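11 May 2019, Kotuvero build notes

Great session! The new login flow on the test realm held up with 600 players queued, and the Tallen raid finally opens for both factions. I ran it twice before lunch and grinned the whole way — the second boss has proper timing now. 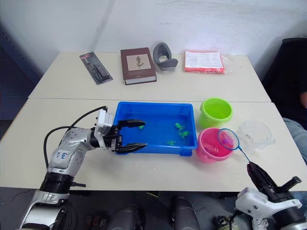 Blue tray, green toys, left gripper.

Server log shows 1,144 joins and 193 drops, mostly in the Fahmy zone. Must look at the loading there.
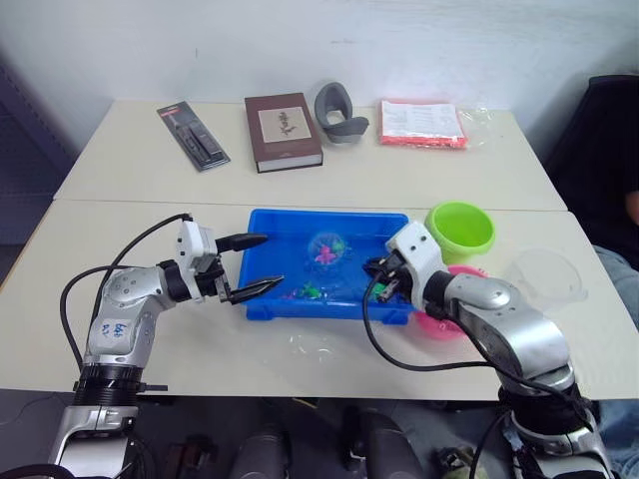

Page last changed: 11 May, 16:40

Loot tables next. Tukance drops far too many cloaks and hardly any boots, so I've halved the cloak weight. Much nicer already!

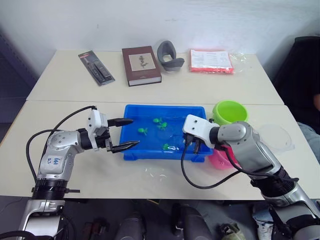
Žydrūnas Ozoliņš: halving is too harsh for small groups, try a third off and see what the healers get.

Fair point, trying that tonight. The open-world fights are still my favourite bit,
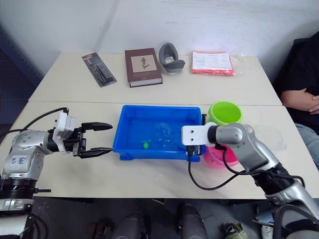 and with the respawn timer back to its January value they should flow even better. Still to do: password reset mail, and the guild bank bug.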